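# Robot cell gets its markers redone at Posbridge

29th November

The assembly cell in the back workshop at Posbridge is having its biggest tidy-up since April, and it's a lovely thing to watch if you like small jobs done properly. Sharada Raju and Güven Sarıgül have taken on the whole list between them: printed markers, gripper fingers, cable checks, the lot.
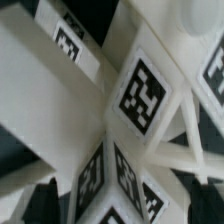
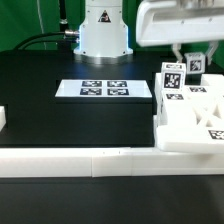
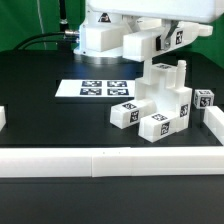
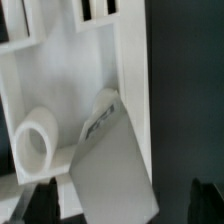 *The Posbridge cell during the work. Second and third pictures: the white arm at the black table, with marked parts set out beneath it.*

The square markers are how the cell knows where everything is. A camera picks out each pattern, the software looks it up, and the arm gets a position and an angle to work from. Scuffed corners and lifting edges had been creeping in over the summer, so Sharada is going through the parts face by face, peeling, cleaning and sticking down fresh prints. Angled faces are the fiddly ones. A marker seen nearly side-on squashes into a thin strip, and she wants every one of them as flat and crisp as she can get it!

Güven has the fingers and the wiring. He checks the bolts on the finger brackets, follows each cable back from the connectors on the base and then runs the arm slowly through its reach, stopping wherever a part might catch. "You learn more from one slow pass than from a whole afternoon of fast ones," he said, before going back for another slow pass.

The old routine was a full check every 2,000 cycles. The log stood at 1,272 when the pair started, and they've decided to bring the interval down for good. A quick look at the markers will now take place every 9 working days, with 30 minutes set aside for it on the rota.

Indira Bhat is rewriting the setup sheet to match, with a new page on recalibrating after a finger change (the old one still had pencil corrections all down the margin). Anyone who has run the cell and has a tip for the sheet should pass it to her before the next rota goes up. Birdie Blackwood has the key to the marker cupboard.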